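Gilomico Percale Sheet Set, Queen: Review After 43 Washes

Category: Bedding
Configuration tested: fitted sheet, flat sheet, two pillowcases
Fiber: 100% cotton, percale weave
Care label: warm wash, low tumble dry

Scope

I bought this set at full price from the Rollari online store and have used it as one of two sets on the same bed since March. The other set is the Lowther sateen, which I have owned longer and which serves as the comparison throughout. Both sets went through the same washer, the same dryer and the same detergent. Every wash was logged on a sheet taped inside the linen closet door. This review covers fit, dimensional stability, fabric hand, pilling, colorfastness, seam construction and elastic. I have not tested the duvet cover sold under the same name.

Fit

The fitted sheet is specified for mattresses up to 15 inches deep. My mattress is 12 inches with a 2-inch topper, so the working depth is 14 inches. Before the first wash the sheet went on easily and left enough fabric at each corner to tuck well under the mattress. After the first wash the tuck was noticeably shorter. It has stayed usable, but anyone with a 15-inch mattress should treat the stated depth as a limit for the sheet as it comes out of the package. It will not hold after laundering.

The corners are cut square and sewn with a single dart. This is common at the price and works well enough on a mattress with firm edges. On the foam topper, which compresses at the corners, the sheet creeps upward at the head end over several nights and has to be pulled down again. The Lowther creeps less. Its corner pockets are deeper and its elastic is heavier.

There is a small woven tag at the foot end, on the right side as you face the bed. It reads "bottom" and saves one wrong attempt per bed change. The tag is sewn flat on all four sides and has not frayed.

Shrinkage

I measured the flat sheet along both edges before washing, after wash 1, after wash 5 and at intervals from there on. Measurements were taken on the floor with a steel tape, with the fabric smoothed but not stretched.

Most of the shrinkage took place in the first wash and was in the lengthwise direction: 3 percent. The crosswise change was too small to separate from the error in my method. Between wash 5 and wash 43 I recorded no further change in either direction. For untreated cotton this is a normal result, and the flat sheet is cut long enough to absorb it. The pillowcases came out slightly short. A standard pillow fits, but a tall or overfilled one shows at the open end.

One wash was done hot by mistake. It produced no additional shrinkage that I could measure. I would still follow the label.

Fabric hand

Percale is a plain weave, one thread over and one under, and it feels crisp when new. The Gilomico is on the stiff side even for percale. For the first four or five washes it makes an audible rustle when you turn over. By wash 10 the rustle was mostly gone. By wash 20 the sheet had reached what I would call its permanent feel: smooth, matte, dry to the touch and cooler than the sateen on contact.

The package makes a good deal of the thread count. I would disregard it. Thread counts are computed in different ways by different sellers, and a multi-ply yarn can double the number without changing the cloth much. Weight is a better guide. I weighed a single pillowcase on a kitchen scale at 137 grams, dry, after one wash. The Lowther pillowcase of the same nominal size is heavier, which matches how the two feel in the hand.

In summer the lighter cloth is the better of the two. In a cold room I would choose the sateen. The percale does not trap much air, and it takes longer to feel warm after you get in.

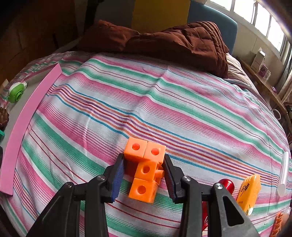 Pilling and abrasion

Pilling was checked under a desk lamp held at a low angle, at three locations: the center of the fitted sheet, the foot end and the face of one pillowcase.

At wash 20 there were no pills at the center and a few at the foot end. At wash 43 the foot end has a light, even fuzz over an area the size of a dinner plate, with scattered pills that can be pulled off by hand. The pillowcase is clean. The center of the fitted sheet shows slight thinning when held up to a window. I would expect that area to be where the sheet eventually fails.

The Lowther, at a comparable age, had more pilling on the surface and less thinning. Sateen has longer floats, which snag and fuzz more readily, but the heavier yarn gives it more material to lose.

Colorfastness

The first two washes were done separately, as the label instructs, with a white cotton dishcloth added to each load. The cloth picked up a very faint tint in the first wash and none in the second. From wash 3 onward the set has gone in with mixed light laundry with no transfer.

Fading has been slow and even. I kept a spare storage bag, sewn from the same fabric and shipped with the set, in a closed drawer as a reference. Next to it, the fitted sheet is slightly lighter. The difference is visible in daylight and hard to see under indoor lamps. The pillowcases have faded a little more than the sheets, most likely from face products.

I have used an oxygen-based stain remover on two spots, with no loss of color at either one. I have not used chlorine bleach and the label prohibits it.

Seams and hems

Side hems on the flat sheet are narrow, double-folded and straight. The top hem is 4 inches deep with a single row of stitching. After the first wash this hem puckered, and it has to be smoothed by hand as it comes out of the dryer. Ironing removes the pucker until the next wash. The cause is probably a polyester thread that did not shrink along with the cotton.

One seam failure to report. At wash 31 the side seam of a pillowcase opened for a length of just over an inch near the closed end. The thread had not broken. The stitching had been run too close to the raw edge and the fabric pulled out. I resewed it and it has held. The other pillowcase was examined at the same point and has an adequate seam allowance.

Elastic

The elastic runs the full perimeter of the fitted sheet, which I consider a requirement. It is 3/8 inch wide and enclosed in a casing. Relaxed and stretched lengths were checked over one marked section at the foot end. Recovery was complete through wash 30. At wash 43 there is a small amount of permanent stretch, not yet enough to affect the fit.

High dryer heat is the usual reason elastic dies early. These were dried on low every time, so a household that dries on high should expect a shorter life.

Drying and wrinkling

On low heat the full set dries in 53 minutes in my machine, with nothing else in the load. The Lowther takes longer. If the percale is left in the drum after the cycle ends it sets hard creases that do not relax on the bed overnight. Removed promptly and put straight onto the mattress, it is acceptable without ironing. It will never look pressed. Buyers who want that should look at sateen or at a treated fabric.

The fitted sheet tends to ball up around the pillowcases in the dryer. Stopping the cycle halfway to shake it out cures this.

Purchase and returns

Rollari shipped the set from its Drorham warehouse in a paper carton with the storage bag inside. After the pillowcase seam opened I wrote to ask about a replacement. The reply was prompt and offered a partial credit, as single pillowcases are not stocked. I declined it, having already done the repair.

Ratings

Fit: 3 out of 5
Dimensional stability: 4 out of 5
Fabric hand after break-in: 4 out of 5
Pilling resistance: 4 out of 5
Colorfastness: 4 out of 5
Sewing: 2 out of 5
Elastic: 4 out of 5

Suitable for warm sleepers with mattresses of 14 inches or less, topper included. Check the pillowcase seam allowance before the first wash, while the set can still be returned.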